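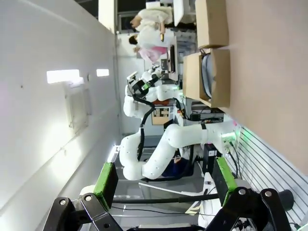 When should I start packing for a house move?

Six weeks before the date, beginning with whatever you haven't touched in a year. If you only have two weeks, begin with the same things and go faster.

How to pack a house and still be speaking at the end of it
Last updated 31/07/2023

I have moved house more often than is respectable. The last time was in June, from a tall thin flat in Andcombe to a short wide house in Pryor, a distance of 40 miles that took eleven hours. What follows is the method I use now, arrived at by doing most of the other ones first.

Before you buy anything

Walk through every room with a notebook and write down the things that will be awkward. Mirrors, lamps, the piano if you have been foolish, the plant that has grown into the shape of the window. Ordinary things look after themselves. Awkward things need a decision, and it is far nicer to make it with a cup of tea in your hand than with two removal men waiting on the stairs.

Then measure the front door of the new place, and the turn on the stairs. Measure the sofa too. Beverley Mahuika, who lived below me in Andcombe, skipped this and had a very comfortable front garden for most of a summer.

Get your quotes at this stage. Mine came in at £859 for a van and two people, from a firm called Widomo, with packing as an extra I declined out of pride. Ask whether the price includes stairs. Ask what happens if the keys are late. The keys will be late.

Choosing boxes

Buy small ones. Everybody buys large ones, fills them with books and then stands there looking at them. Small boxes for books, tins and tools; medium for kitchen things; large only for bedding, cushions and lampshades. If you can't lift it and carry on a conversation, take something out.

Second-hand boxes are fine if the corners are still sharp. Press the middle of the base with your thumb. If it gives like cake, use that one for recycling.

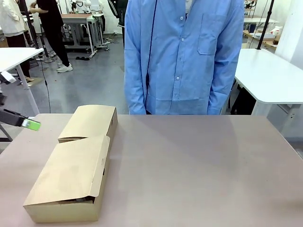 A plain cardboard box, set down at an angle.

Making up a box properly

1. Fold in the two short flaps first, then the two long ones. Do not weave the four flaps into one another, however clever it felt when you were a student.
2. Run one strip of tape along the join and carry it a hand's width up each side.
3. Run a second strip across the middle of the first to make a cross.
4. Turn it over and put a layer of crumpled paper in the bottom. Tea towels will do, and they have to travel anyway.
5. Heavy things in first, light things on top.
6. Fill the gaps. Give the box a gentle shake before you close it. If it talks back, it needs more paper.
7. Tape the top and write on the side.

The side, please. Boxes get stacked, and a label on the lid is then a secret between you and the box above it.

Labels

Write the room it is going to, followed by two or three things that are in it. "Kitchen — pans, big bowl, cheese grater" is a good label. "Misc" is a bad label, and "Misc 2" is a cry for help. I use a fat black marker. Coloured stickers for each room also work well, provided somebody remembers which colour was which. Tape the key to the colours inside the front door of the new house before the van arrives.

Digby Costigan, my brother-in-law, keeps a spreadsheet. He has every item in it, down to the egg cups, and he could tell you in seconds which box held his passport. It was in the van. So was he not, at the time.

Plates, glasses and other things that hold grudges

Plates go in on their edges, like records, each with a sheet of paper round it. Stacked flat, they crack from the bottom up. Wrap glasses one at a time, stuff the inside with paper, and stand them upright with nothing heavy above. Use plain packing paper if you can get it. Newspaper is cheaper and leaves the sports results on your saucers.

For lids, tape them to their pots with a bit of low-tack tape. Ordinary parcel tape will hold them too, and will go on holding them into your retirement.

The kettle box

This one is packed last and travels with you, on your lap if need be. Kettle, mugs, tea, milk, loo roll, a screwdriver, phone charger, a knife for opening the other boxes, a light bulb, any tablets you take, and something to eat that needs no cooking. Put a clean set of sheets in a bag beside it. Make the beds first when you arrive. You will not want to at ten at night — you will lie down on the bare mattress under a coat and call it camping.

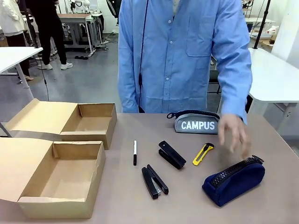 Can I leave clothes in the drawers?

Light clothes can stay in a solid chest of drawers if your movers agree to it beforehand. Take out anything heavy or breakable, and empty flat-pack chests completely.

On the day

Read the meters and take a photo of each. Keep the cat in the bathroom with a sign on the door, in capitals. Stand in the new hall and point as the boxes come in; it feels bossy and saves an entire weekend of dragging things about.

Unpack the kitchen next morning, then the bathroom. Everything else can wait its turn. The boxes marked for the loft may go straight up there, where ours from the move before last are still keeping well. There is a bread maker in one of them, an Usto, and Beverley has asked for it twice.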